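Lamptey Household Advisory Service
Kitchen and Workshop Tips: Oiling a Wood Work Surface

Untreated wood counters and benches should be oiled before first use and at regular intervals afterward. Residents of Pellska units with wood counters are asked to follow the steps below. The same method is suitable for cutting boards.

Preparation
Clear the surface and wash it with warm water and a little dish soap. Rinse with a clean cloth and leave to dry overnight. Sand rough patches lightly with the grain and remove all dust.

Applying the oil
Use a food-safe mineral oil. A counter of average size takes almost 100 milliliters per coat. Pour a small amount onto a lint-free cloth and spread it evenly, working along the grain. Wait 4 hours, then wipe off whatever has not soaked in. Apply a second coat in the same way.

Do not use olive or sunflower oil, as both turn sticky and develop an odor.

Care between treatments
Wipe up spills promptly. Place hot pans on a trivet. Lemon juice and coarse salt will lift most food stains; rinse well afterward.

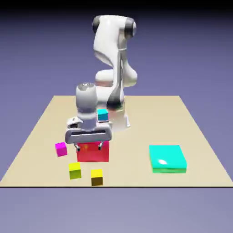
How often should a wood counter be oiled?
Once a month for the first season, then whenever water no longer beads on the surface. Areas beside the sink usually need attention first.

Cloths used with linseed or other drying oils can catch fire on their own. Lay them flat outdoors until fully dry before disposal.

Printed copies of this sheet are available at the Tima Street office until the end of June.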